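Flurkness District Council
October 7, 2023

1/ Nominations for the Karaki Ward by-election have closed. Council can confirm that 7 candidates will appear on the ballot paper. The order of names was drawn by lot at the Flurkness Civic Centre and is now posted on the public noticeboard and on Council's website.

2/ Enrolment: electors who moved into Karaki Ward before the rolls closed will vote at this by-election. Electors in Bisance and Vorkton wards are not required to vote. Postal vote applications may be lodged at any Council service centre or by mail.

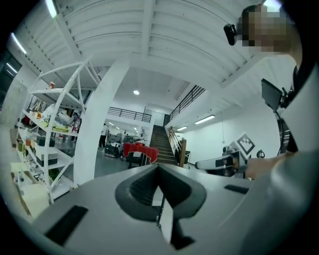

Hand-held grippers in use. Photo: Flurkness District Council

3/ Election signage: under the Local Law adopted in June, a candidate may display no more than 34 signs on Council-managed land. Signs must carry the name and street address of the person authorising them. Signs fixed to street trees, traffic signals or bus shelters will be removed and a fee of $200 charged for their return.

4/ Signs on private property are a matter for the owner or occupier. Council officers are unable to mediate disputes between neighbours about political material, and residents are asked not to lodge such matters through the rates and rubbish enquiry line.

5/ Canvassing: candidates and their supporters may hand out material on footpaths provided pedestrian access is maintained. Canvassing inside libraries, pools and maternal health centres is not permitted. Reports of intimidation or assault should be made to police in the first instance. 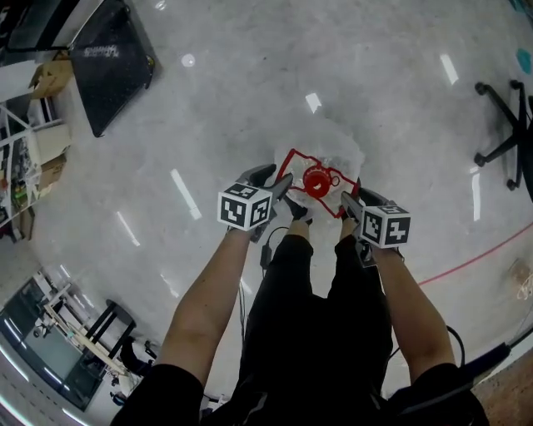
6/ Council has entered the caretaker period. No major policy decisions or significant contracts will be considered until the result is declared. The scheduled item on the Vorkton Road drainage contract has been deferred to the first ordinary meeting after the declaration. Routine services, including kerbside collection and planning counter hours, are unaffected.

7/ Candidate statements are published as supplied. Council does not edit or endorse their content. Printed copies are available at the Karaki and Bisance libraries, and large-print versions can be requested at either front desk.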